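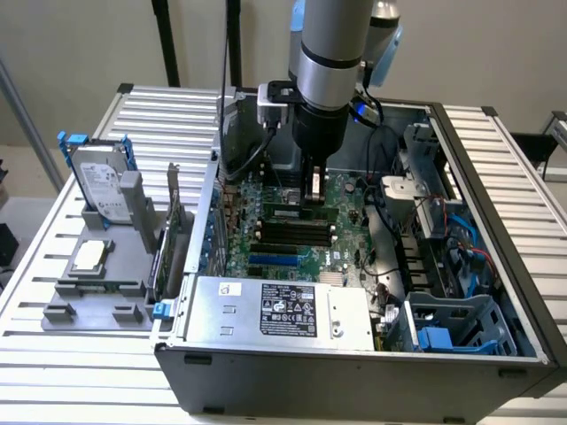

October 20, 2020

I finally fixed the heater in my old wagon, and I'm so pleased with myself that I have to write it all down before I forget the order I did things in. If you've been putting up with a fan that only blows on the highest setting, this one's for you!

Some background. The car came to me from a used lot out in Drorkham, and for the first couple of years the climate controls were perfect. Then in September I turned the knob to 2 on a chilly morning and got nothing at all. Turned it to 3, nothing. Only the top setting worked, and it worked like a hair dryer pointed straight at my face. Driving to work I had two choices: freeze, or show up with my eyes dried out.

I started with the fuses, and they were all fine. A fan that runs on high and nowhere else almost always means the blower motor resistor. On the top setting the current skips the resistor and goes straight to the motor, so that one speed keeps working after the rest quit. I love it when a car tells you what's wrong with it so clearly.
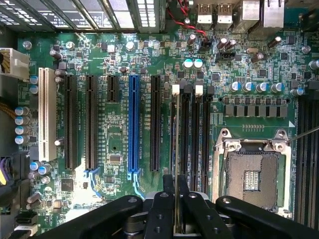 The resistor on my wagon lives behind the glove box, down low on the passenger side. You pop out the glove box by squeezing the sides in, unhook the little damper string, and let it hang. Then it's head in the footwell with a flashlight in your teeth. The plug has a locking tab, and mine had been cooked for years, so it did not want to let go. If you've ever dealt with the latched white plastic power connector on a green computer motherboard, you already know the move — press the latch all the way in and hold it there, then pull on the plug body and never on the wires. I wiggled mine for a good while before it came free, and one corner of the plastic was brown and crumbly from heat.

That brown corner matters. A lot of people swap the resistor, plug the old burned connector back on, and then wonder why the new part dies before spring. I bought the Zaver resistor, which comes with a new pigtail in the box, and I'm so glad I did. It was 40 dollars at Bhatt, the parts counter over by the tire place, and they had it on the shelf. The other one they carry is a Tusura. It was 9 dollars cheaper, but you have to buy the pigtail separately, so you end up paying more by the time you're done.

Splicing in the pigtail was the slow part. Disconnect the battery first, please. I cut and joined one wire at a time so there was no chance of mixing them up, used crimp connectors with heat shrink, and tugged hard on every single one. The colors on the new pigtail did not match the colors on the car (of course they didn't), so go by the position in the plug and ignore the colors completely.

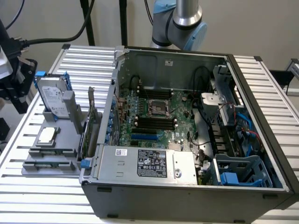 After that it's two screws to put the resistor back in the duct. Mine are short hex heads, and I dropped one into the carpet and spent longer looking for it than I'd spent on the crimps. A magnet on a stick is on my shopping list now.

Battery back on, key turned, knob to 1, and there it was, the softest little breeze you ever felt. Then 2. Then 3! I sat in the driveway clicking it up and down like a kid with a new toy.

While the glove box was hanging there I also pulled the cabin air filter, and oh boy. Leaves, fluff, and what looked like half a maple tree. A clogged filter makes the blower work harder, and that's rough on the resistor too, so change it while you're in there. It slides right out on this car.

Next up is the rear wiper, which has started parking itself straight up in the middle of the glass. I've already got the trim panel half off, so I'll post about that when I've worked out which clip I broke.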